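News from the simulation corner

Those of you who saw me hunched over a games controller through most of April, I promise I was working! We've been gathering demonstrations for Gollon, our little block-handling project, and I said I'd write something up for the newsletter before we all scatter for the bank holiday.

The plan is simple enough to explain over a cup of tea. We want a system that learns to pick things up and put them where they belong by studying lots of examples of somebody doing it properly. So somebody has to do it properly, over and over, and in our case that's Estrella, Jasper and me, steering an arm around a simulated table. Our target is 2000 good runs by the end of June. We're at 600, with a fair pile of rejects on top (mostly mine, I was hopeless for the first week).

What counts as a good run has caused more arguments than anything else. We started out keeping only the smooth ones, where the gripper goes straight down, closes and lifts. Then Jasper tried training on those alone and the thing went to pieces as soon as it was slightly off target, having never seen anyone recover from a wobble. So now we keep the wobbles too, as long as the block ends up in the right place. Anything over 12 seconds still gets binned, and so does anything where I've obviously stopped to scratch my nose.

We also shuffle the starting positions every 5 runs. It's a faff, but without it the system just memorises where things were. Small pieces are the hardest to judge on a flat screen, especially when you're bringing one in over another and can't quite tell how much height you've got left. I've taken to swinging the viewpoint round to check before I commit.
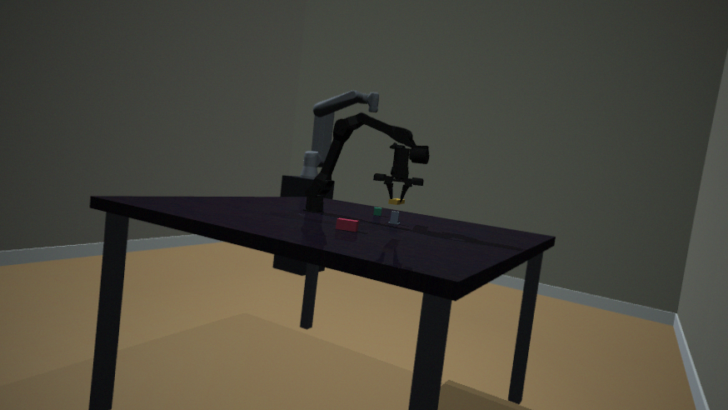

Zewditu Alemayehu wrote back after reading my draft to say that she'd want the failed runs kept as well, in a folder of their own with a note of what went wrong, because six months from now we'd be wishing we had them. Fair point, and disk space is cheap, so from next week the rejects go in a labelled folder and I'll have to live with my early efforts being on record.

If you fancy a go, we could do with more pairs of hands. Everyone steers a bit differently and the variety does the data good. An hour is plenty, and Estrella will show you the controls.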